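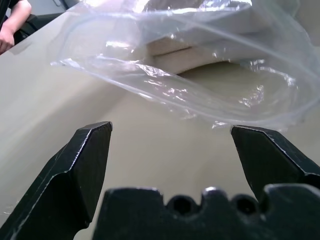
Dalia Eglītis

Every December the same advice comes back about putting summer clothes away, and most of it is written by people selling containers. I have tried a good deal of it in a small apartment with one closet. My results don't match the packaging, so I'll give you the method I've ended up with and say where I have doubts.

1. Wash first, even the clean things

I used to skip this. Sweat and sunscreen can leave marks you can't see in September and certainly can in May. Wash everything, then leave it out for a full day after you think it's dry. Waistbands and straps hold damp longest. Don't iron it. You'll have to do it again in spring anyway.

Skip the starch too. My aunt swears by it, but I've read often enough that silverfish like it, and I'm not running the experiment in my own closet.

2. Be suspicious of the vacuum bag

They do shrink the pile. What the box leaves out is how a linen shirt looks after five months pressed flat as a cracker. I bought a set of three from Kirance and two had let the air back in by spring. Maybe I closed them badly. Maybe. For a spare comforter they're fine – for anything with padding, pleats or a collar, I wouldn't.

3. Sort by how easily it snags

Roll T-shirts and shorts. Fold linen loosely, heaviest at the bottom. Keep mesh, lace and open knits away from zippers and hooks, and close every zipper before it goes in the box. A thin clear bag will keep small, delicate things together, and you can see what's in it without digging. Leave the top open or cut a couple of small holes. Don't use the film that comes back from the dry cleaner; take that off the day you get home.
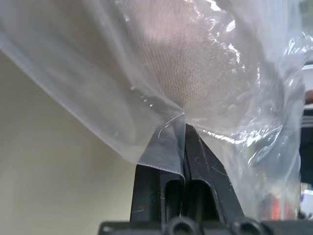
4. What about cedar?

Cedar smells nice. I'm less sure it does much else once the smell has faded, and a few blocks in a drafty closet won't stop a determined moth. Sand them lightly once a year if you own them already. Lavender sachets I put in the same group. Clean clothes and a lid that fits will do more than either.

5. Label the short end

Write on the end of the box that faces out, because the lid is no use once something is stacked on it. "Summer" is too vague. "Swimsuits, thin tops, sun hat" will save you opening all of them in April. Keep the boxes off the floor if the wall behind is an outside one, and look inside once around midwinter for any musty smell.

Tags: Closets, Laundry, Seasonal
House > Clothes Care > Storage
Start Rooms Cleaning Repairs Letters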